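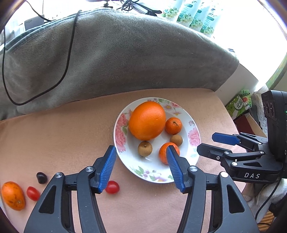
Minutes of the General Meeting, Rey House Residents' Association

Residents > Meetings > Minutes > May

The meeting opened at 7:05 p.m. in the ground-floor lounge with Huguette Ross in the chair. Rafail Politis took the minutes. The minutes of the previous meeting were approved without changes.

1. Laundry room

The chair reported that the contract with Astetti for the washers and dryers ends this summer. Astetti has offered to renew on the same terms. A second offer has come in from Bollix, which would replace all 4 dryers but raise the monthly service fee to $121. Members asked whether the card readers would change under the Bollix offer. The chair will find out and report back. Decision put off to the next meeting.

2. Bicycle storage

Bicycles left in the rear hallway continue to block the door to the meter room. It was agreed that tags will be placed on all bicycles there, and that any bicycle still tagged after thirty days will be moved to the basement cage. Residents on the upper floors asked for a ramp on the basement steps. A price will be requested from Rirkix.

3. Accounts

The balance of the common fund stands at $2677. Payment of $700 for the gutter repair on the north side was approved – the work was inspected and accepted in April. The window cleaning bill has not yet arrived.

4. Shared table in the lounge

Residents may continue to leave surplus fruit and garden produce on the lounge table for others to take. Items should be whole and unwrapped. Anything left at the end of the week goes into the compost bin in the yard.
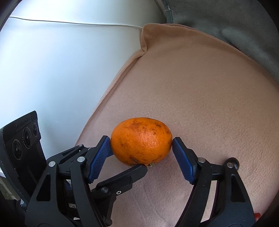
Rafail Politis asked that the compost bin be emptied more often in warm weather, and said the lid no longer closes fully. The chair agreed to add a new lid to the yard budget.

5. Other business

The stairwell light on the second floor is out again – reported to the electrician. Quiet hours remain 10 p.m. to 7 a.m.

The meeting closed at 8:20 p.m. The next meeting will be announced on the lobby board.

Last updated: May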